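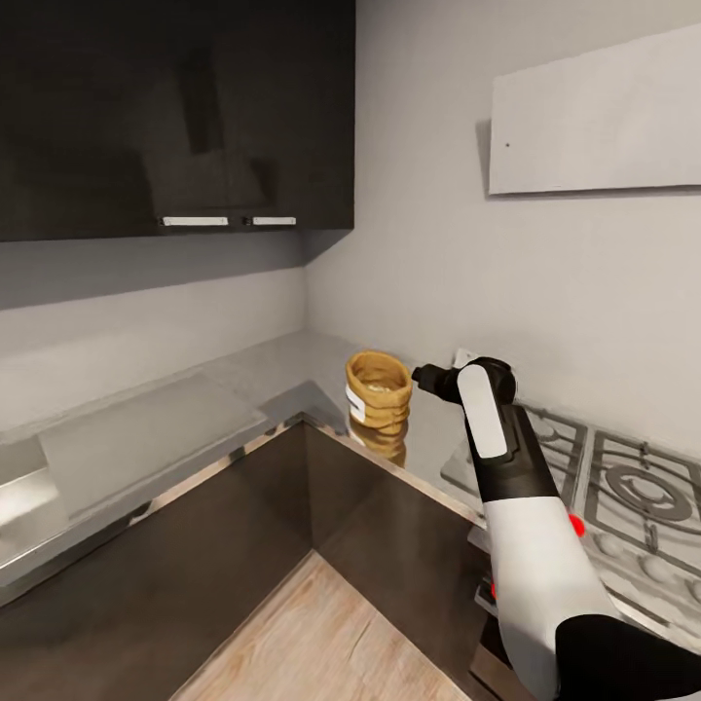

Ustomstead, August

Home Stories Essays Archive About
Search this site Enter keyword Go

The Forecast

I write forecasts for a living. Phones, mostly - how many will ship, who gets the margin, which patent owner gets paid. Last summer Drelix hired me to say what would happen if Hendriks cut its license rate, and they gave me 21 pages of questions and a deadline that was frankly rude.

So there I was at my kitchen table at 2 in the morning with a spreadsheet of 380 handset models, trying to make the bottom row behave. It would not behave! Every way I ran it, Hendriks came out ahead. Lower rate, more licensees, fewer lawsuits, happy Hendriks. My client was going to hate it.
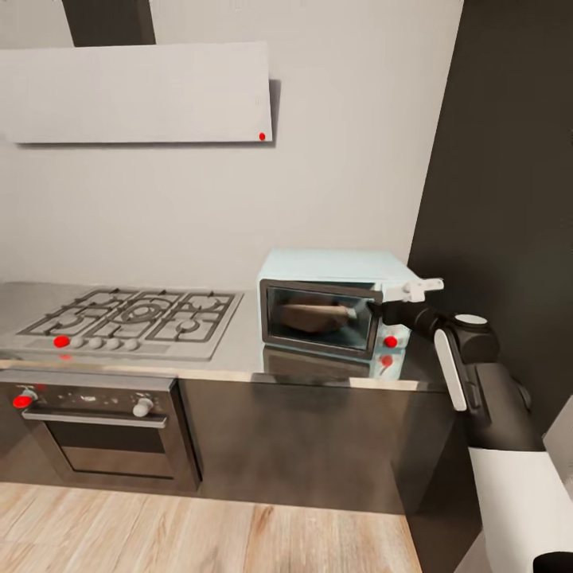
I did what any grown professional would do and made toast. Then I called my old boss, who lives in Stallitz and never sleeps.

"What do they want it to say?" she asked.

"That the whole industry falls over."

"And does it?"

"No. It sort of shrugs and sells more phones."

She laughed so hard she had to put the receiver down. I could hear her radio going - some farm report.

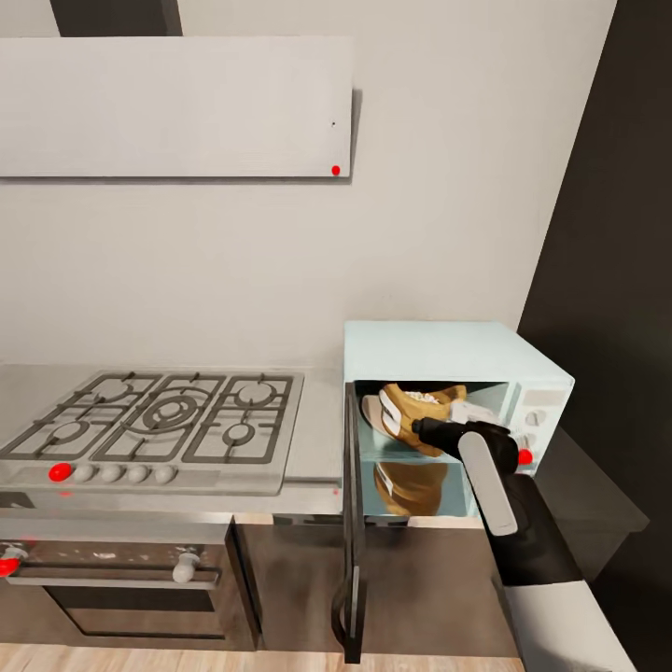 "Send them the shrug," she said when she came back. "They can pay somebody else for the falling over."

I typed until the birds started. I put the bad news on page one, in plain words, and I left out the chart with the pretty arrows (I was proud of those arrows, too). Then I hit send and sat there in my socks feeling sick.

The phone rang at nine. It was Drelix, all three of them on the speaker, and for a while I just listened to them breathe.

"Page one," the oldest voice said. "Would you say that in front of a judge?"

I looked at my cold toast. I said I'd need a better suit.

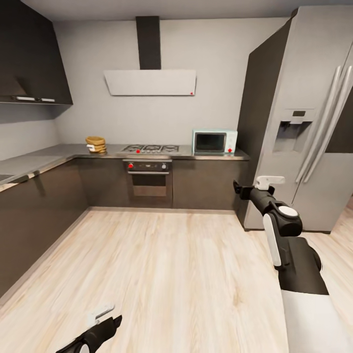 Related Stories

The Man Who Sold Ringtones
Two Bars of Signal
Notes From a Trade Show Parking Lot
My Year on Hold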